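Werico: Getting Neighbors to Lend Things to Each Other

Project report, Digital Communities course
Kusum Chauhan
October 9, 2018

1. Why this platform

Werico is a small lending website for the town of Emside. Members post household things they are willing to lend, such as drills, cake tins, tents and sewing machines, and other members ask to borrow them. It has 3317 registered accounts, which sounded fantastic to me when I first saw the number! Then I looked at the activity log and found that only 500 of those accounts had ever completed a loan. My research question became: what stops people between signing up and borrowing something for the first time?

2. Method

I held 16 interviews with members who had an account but no loans. Each one took place at the member's home or in the library, and I asked everybody to log in and try to borrow an item while thinking out loud. I loved doing these. People are so open once they have a page in front of them to complain about, and I learned more from the first two than from a week with the activity log.

I also compared the sign-up steps with those of Temonden, a tool-sharing site that asks for much less information at the start.
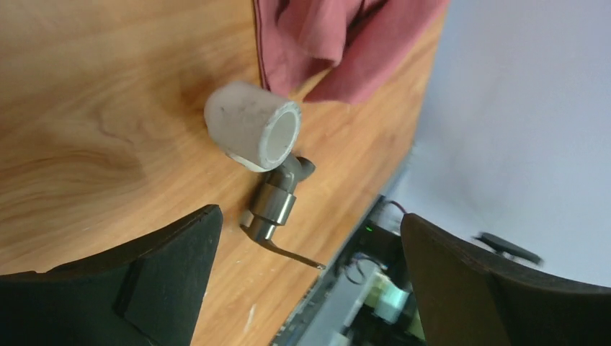 3. Results

The biggest obstacle was the first message. Werico gives you an empty text box and a "Send" button, and most of the people I spoke to stopped right there. They did not know how much to explain, or whether it was rude to ask a stranger for something as small as a baking tray. One woman typed and deleted her opening line four times.

Trust came second, but in a direction I had not expected. Bhardwaj (2016) argues that lenders carry most of the risk and therefore need most of the reassurance. My interviewees were all would-be borrowers, and they were worried too – mainly about breaking something and having to face the owner afterwards. The rules on damage do exist, but they are on a help page that only three people managed to find.

Profile photos mattered less than I had guessed. Several members said they looked at the street name first.

4. Recommendations

Put a short sample message in the text box that the borrower can edit. Show the damage rules next to the request button, in two sentences at most. Let new members see which lenders live within walking distance before they fill in the rest of their profile.

I made a clickable version of the first idea in March and showed it to five of the same members. All five sent a request on the first try, which made my whole month! It is a tiny group and they already knew me, so a proper test with new members is still needed. Werico has agreed to try the sample message on its tools category first.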